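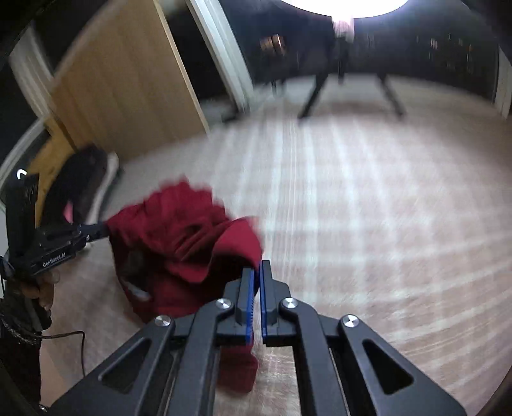
Le tissu rouge en question, par terre sur le sol ou presque (sol clair à carreaux)

Tissu rouge foncé qui reste froissé et qui a une tache grisâtre, je fais quoi ?

Posté par Naneck le 13 mars 2026
Rubrique Linge et entretien – 113 vues

Bonjour à tous,
Je vide les cartons de ma tante depuis une semaine et je suis tombée sur ce bout de tissu rouge, tassé au fond avec des torchons. Il était en boule depuis le mois de décembre au moins, donc vous imaginez les plis ! J'ai essayé de l'étaler par terre et de le lisser à la main, mais dès que je lâche il se remet en tas.
En plus il y a une zone gris foncé dans les plis, en bas à gauche sur la photo, avec un petit coin plus pâle au bout. Je n'arrive pas à savoir si c'est une tache, de la poussière incrustée ou le tissu qui a déteint. Pas d'étiquette, évidemment. Je voudrais en faire une housse de coussin, alors j'aimerais autant ne pas le massacrer au premier lavage.
Mes questions : est-ce que je le lave d'abord ou est-ce que je le repasse d'abord ? Et à quelle température, quand on ne sait pas ce que c'est ?
Merci d'avance !

3 réponses

Tuvby
Lavage d'abord, toujours. Si tu repasses sur une tache, tu la cuis et après tu peux lui dire adieu (enfin, justement non, elle reste). J'ai perdu une nappe comme ça.

Behrouz Talebi
Bonjour Naneck,
J'ai tenu un petit atelier de retouches pendant huit ans et les rouges foncés sans étiquette, je m'en méfie toujours un peu. Avant toute chose, fais l'essai du coton blanc : tu mouilles un chiffon à l'eau tiède, tu appuies une minute sur un coin caché. S'il ressort rose, ton tissu dégorge et il faudra le laver seul, à la main, à l'eau froide.
Pour la partie grise, secoue bien dehors et passe une brosse souple à sec. Si ça s'en va, c'était de la poussière. Sinon, un peu de savon de Marseille du bout des doigts, tu laisses dix minutes, tu rinces. Pas de javel, pas de détachant en poudre. Sur la photo je ne peux pas te dire ce que c'est, le gris est en plein dans les plis et ça peut aussi être une ombre, regarde à la lumière du jour.
Ensuite tu ne l'essores pas en le tordant. Tu le roules dans une serviette éponge, tu presses, et tu l'étends à plat ou sur deux fils. Le repassage se fait quand il est encore un peu humide, sur l'envers, fer doux pour commencer, avec une pattemouille. Si le pli ne bouge pas tu montes d'un cran. Pour les gros plis marqués, je les prends un par un en tirant légèrement le tissu dans le droit fil – c'est long mais ça marche mieux que de passer vingt fois au même endroit.
Pense aussi à le laver avant de couper ta housse. S'il doit rétrécir, autant que ce soit maintenant.

Drillance
Moi je mets tout à 30 avec une lingette anti-décoloration et je ne me pose pas de questions. Bon, j'ai eu des chaussettes roses une fois.
Sinon un coup de défroisseur vapeur, sur un cintre à pinces, ma sœur fait ses rideaux comme ça.

Commentaire de Naneck
Merci Behrouz, je tente le coton blanc ce soir ! Et la pattemouille, un torchon propre ça ira ?

Commentaire de Behrouz Talebi
Oui, très bien, du moment qu'il est blanc et sans motif.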